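Play food: washing, mending and putting it away

From the Plondero toy library newsletter, March 14, 2018
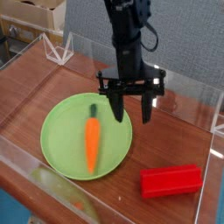 Can soft play food go in the washing machine?

Most of it can, at a low temperature and inside a tied pillowcase. Check the label first if there is one. Anything with a squeaker, a magnet or a cardboard stiffener should be sponged by hand with a little washing-up liquid and left to dry on a towel.

The kitchen sets went out more than any other toy over the winter, and several came back in December looking tired. We have now been through the lot. A fuzzy toy carrot on a light green plate is the sort of thing most children go for first, and it is also the sort of thing that picks up jam, hair and biscuit crumbs faster than anything in wood or plastic.

Vegetables with a nap need a brush before they are washed. A dry nail brush does the job. Work from the leafy end down to the point, then turn the carrot over and do the other side. If you wet it first the fluff mats together and you will spend twice as long getting it out. Orange fabric can run in the first wash, so keep it apart from white items such as the cauliflower and the eggs. After that it can go in with everything else.

Drying takes longer than people expect. The stuffing holds water well after the outside feels dry, and a carrot put back in its bag too soon will smell within a few days. Leave soft food near an open window overnight, and give it a squeeze before packing. Please don't put it on a radiator, as two of the tomatoes have gone hard on one side.

Plates and bowls are simpler. Wipe them with warm soapy water and dry them with a tea towel. The ones with a raised rim collect crumbs in the angle, and an old toothbrush will clear it. The dishwasher is best avoided, as the Gashi plates lost their colour in one and we had to withdraw 3 of them from the large set.

Tops come loose more often than anything else. Children carry carrots by the greenery, and the stitching was never meant for it. If a top is hanging by a thread, put a safety tag on the bag and hand it in at the desk. If you would like to mend it yourself, use doubled polyester thread and go round the join twice, then tug it hard. Don't use glue. It dries stiff, and it cracks when the toy is bent.

Blocks and odd pieces keep turning up in the food bags. A red block with a groove along it does not belong to any kitchen set, and neither do train tracks, dominoes or the wooden fish from the Putik puzzle. We understand how it happens — children use whatever is handy as a bread bin, a toast rack or a knife rest. Leave strays in the tray marked Odds when you bring a set back, and we will match them up. The tray holds nearly 300 pieces at present, and we would like to see it emptied before the summer loans begin.

New labels have been sewn into the drawstring bags. Each one lists what should be inside, with the soft items first and the plates last. Check the list at home before you come in, as the desk gets busy towards closing time. A missing item costs nothing if it turns up later, so do let us know when you find it under the sofa.

The loan period for kitchen sets stays at 5 weeks. The Flostuvov market stall, which has been away for new canvas, is back on the shelf and can be borrowed with any one food set. It is heavy and will not fit in a pushchair basket, so bring a second pair of hands or a car.

We are still short of small drawstring bags, soft vegetables in good condition and plain plates. Donations can be left at the desk during opening hours — washed, please, and completely dry.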